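Gripper stalls just short of the drawer handle, then faults out

norkby_nights
Hi everyone, and thank you in advance for your patience, I'm new to arms. I'm teaching mine a little kitchen routine: go to the wooden box, close on its white handle, pull. It ran beautifully until Wednesday. Now the fingers shut too early, the arm pushes on anyway, and I get an overload fault on the wrist. I've redone the calibration 5 times.
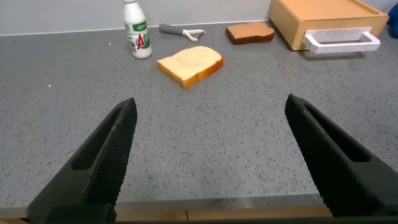

The approach from farther back seems fine, and picking up the bread gives me no trouble at all. It's only the handle. I did swap the finger pads recently, if that matters. Should I just raise the force limit so it stops tripping?

Turkville Tinkerer
Please don't raise the limit, friend! That fault is looking after your gearbox (I cooked one in May and I'm still a bit sore over it). New pads can move the fingertips, and then your saved tool length is wrong. Mine was off by 9 mm after a swap. Measure to the very tip, type in the new number, and run the move slowly with a hand by the stop button.
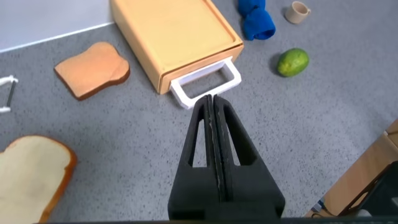
Also look at when the close command goes out. If it's on a timer, add 200 milliseconds and see whether the fingers are still open when they reach the handle. Better yet, make it wait for "arrived" before closing.

chauvin_garage
had the same thing, re-homed the gripper and it went away. came back 2 days later though so maybe do the tool length

norkby_nights
Tool length it is, I never touched it after the pads! Will measure tonight once the dishes are done.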